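Task sequencer (bimanual manipulation)

A task sequencer is the part of a robot's control software that decides which movement comes next and which arm is to carry it out. In two-armed systems it sits between the planner, which works out paths, and the motor controllers, which follow them. The term is used in the documentation of Kendau, a control package maintained by the firm Garell, and in later work at the Cimton laboratory.

Function

A sequencer holds a task as a list of steps. Each step names an arm, a target and a condition that must be met before the next step begins. Typical conditions are a gripper opening within a set range or a fresh position estimate from the perception module. If a condition is not met in time, the sequencer may repeat the step, ask for a new estimate or stop both arms.

In Kendau the sequencer runs at a lower rate than the motor controllers, which are updated 1,000 times per second. Steps for the left and right arm are kept in separate queues. A shared lock covers the middle of the work surface, so that one arm waits while the other passes through it.

Perception and small objects

Sorting of small consumer goods is a common test for such software. Glossy white items give weak depth readings, and thin parts may be missed entirely. The Cimton group uses wrist sensors for the last part of each approach and a head camera for the overall layout. Its test library, Pace, contains 638 recorded runs divided into nine task families. Runs that end in an operator stop are kept and labeled as such.

Bimanual sorting with earbuds and charging cases
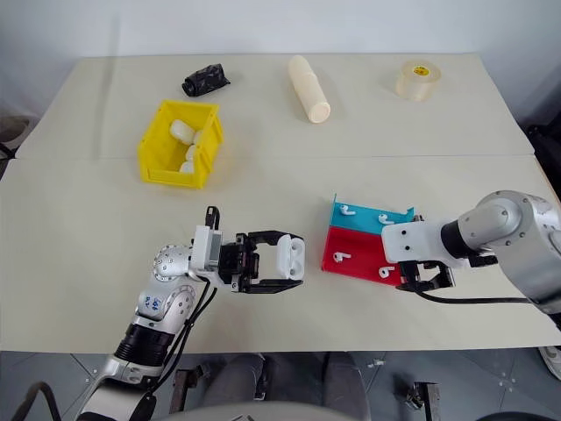

By Serena Morelli | Robotics Software | Updated March

A charging case held between the fingertips of a parallel gripper is treated by the sequencer as an occupied hand. The left arm may then be given only transport or release steps, while the right arm remains free to receive steps at the display stand. Other cases in the yellow bin are stored as separate targets — each with its own position estimate — and the earbuds on the hooks form a second target group. Items such as the roll of packing tape are entered as obstacles and are passed to the planner, though no step refers to them.

Limitations

Fixed step lists respond poorly to objects that shift after the first estimate. Later versions of Kendau allow a step to be replaced while the task is running, up to a limit of 2,000 stored steps. Replacement is not permitted while either arm holds the shared lock.

See also: Grasp planning; Motion planning; Visual servoing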